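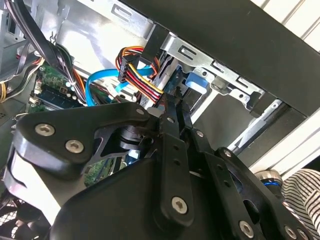
Wajid Rana
Film columnist, Gorneo Review

Sun 10 September

I want to defend the slow ending. By this I mean the last minutes of a film when the story is already finished and the director still does not let us go home. Many viewers dislike these minutes. In the cinema where I see most new films, people begin to look for their coats as soon as the main question has its answer, and I understand them, for the last bus is early.

My subject came to me after seeing "The Salt Ledger," the second feature of Shagufta Bhutto. It tells of a woman who keeps the accounts of a small harbor and discovers that her late father changed the numbers for many years. She learns why after 7 short chapters. Then the film continues. She washes a shirt, she walks to the post office, she waits for a clerk who has gone to lunch. There is almost no music. A critic whom I respect called this part "a film that lost its door." I think he is mistaken.

The harbor story is about a person who was always busy with other people's time. Every scene before the ending has a task inside it, and Bhutto cuts away the moment the task is done. Only in the last part does the camera stay after the work is over. We see the woman's hands without a pen in them. For me this was the strongest moment in the film, and I would not have noticed it in a shorter version.

I must admit that slowness can also be a costume. At the Gilani festival in March I sat through two films whose long final shots gave me only a hill and some fog. The directors had seen that serious films end quietly, so they were quiet. A slow ending has to be prepared by the speed of what comes before it. If the whole film walks at one pace, the ending is simply more of the same walking.

There is also the matter of where we watch. On Fluvex, the streaming service I use at home, a small box appears over the last scene and offers me the next title. I have to find the remote control and refuse it. Bhutto's final shot has the woman at a window, and the first time I watched it at home her face was behind the box. I would gladly pay a little more for a service that waits until the credits are finished.

A friend who teaches editing told me that her students now cut their endings early because they expect the box. This makes me sad. They are young, and they already work for the impatient viewer, who may not even be in the room.

"The Salt Ledger" plays at the Cididico until the end of the month. Please take the later bus.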